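Recording practice runs in a simulated kitchen, step by step

Okay, so you have the simulator running, your controller is paired, and you want a pile of good examples for your arm to learn from. I've been doing this since July with my friend Mayu Aoki, and we made every mistake going, so let me save you an evening or two!

First, pick one task and write it down as a single sentence. Ours was "open the cabinet by its handle." If your sentence has an "and then" in it, split it into two tasks and record them separately (you can stitch them together later, I promise it's easier).

Next, set up your views. We use the one riding on the wrist plus one from the side, and I drive mostly by the wrist view once I'm in close. It takes some getting used to. Things slide out of sight fast, and you have to learn what your own fingers look like against whatever is behind them. 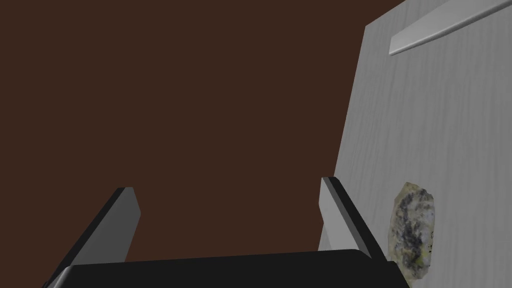 Wrist view with the fingers open, and the panel and its handle off to the right.

Before you hit record, open the gripper all the way and park the arm at your start pose. Then nudge that pose a little between runs – a bit left, a bit higher, a small twist. My first batch all started from the exact same spot, and the policy I trained on it fell apart the moment I moved the arm over by a hand's width. Mayu calls that one Pamo's revenge, after the name we gave the arm.

Now drive. Go slowly, but keep moving. Long pauses are poison, as the learner will happily copy you sitting there thinking. If you need to stop and scratch your nose, throw the run away and start over. We aim for 13 seconds or less per run, and I trim the dead time off both ends before saving.

Keep the loose stuff in there, too. We let the simulator shuffle the clutter every six runs, so the learner doesn't get attached to one particular layout.

When you save, give each run a plain pass or fail tag right away. Don't leave it for later! I had 1301 runs in a folder called Sekiguchi (long story) with no tags at all, and replaying them took me seven evenings and a lot of tea.

Last thing: replay a handful at the end of every session, wrist view only. If you can't tell from the wrist view what the driver was going for, your learner will have a hard time as well.
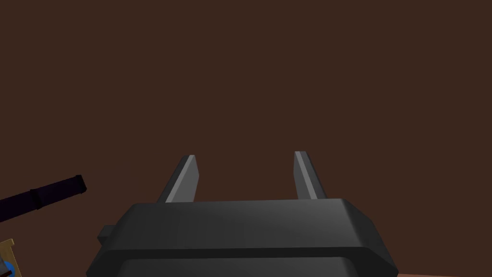 Should I keep my failed runs?
Keep them in a separate folder. Plain imitation training should only see the good ones, but the failures come in handy if you train a success checker later on.

Print this page | E-mail to a friend
13 comments | 6 shares
Contact Ayane Sugiyama | © Drernurby Robot Notes | Back to top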